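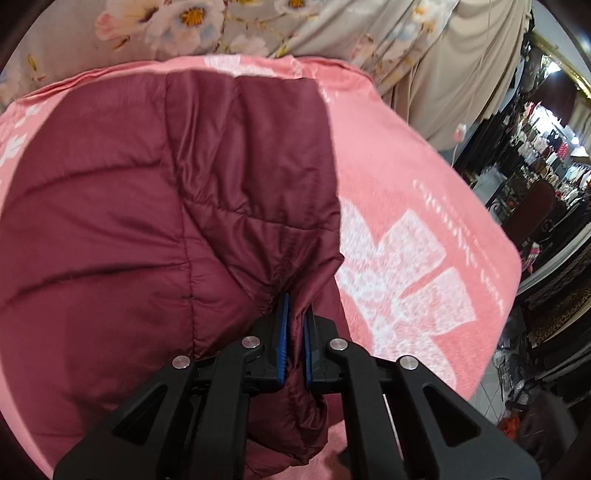 Maroon quilting, curved lines and a long seam

Hi, and welcome to Ivatmont! I'm the owner, the person who answers the phone, and most days the one with thread stuck to my sweater. We mend and alter coats, jackets and anything else with padding in it, from a narrow little shop at 86 Gralov Street.

I started out at my kitchen table 23 years ago, fixing zippers for neighbors (and then for their cousins, and then for people I'd never met). When the table got too small I rented the old shoe store on the corner, and I've been here ever since. Last winter we took in 131 coats in January alone, which was a shop record and also a bit of a squeeze!

Torn lining, flat elbows, a pocket that swallows your keys – bring it in. I love quilted pieces best, mostly for the puzzle of matching old stitching. My button drawers hold 1,600 buttons, so there's a decent chance I've got yours.

Simple repairs take a week. Down coats take longer, and leather goes to my friends at Tomar across the river, who do it far better than I would.

We're open until 6, and until 8 on Thursday. Parking is out back, next to the bakery.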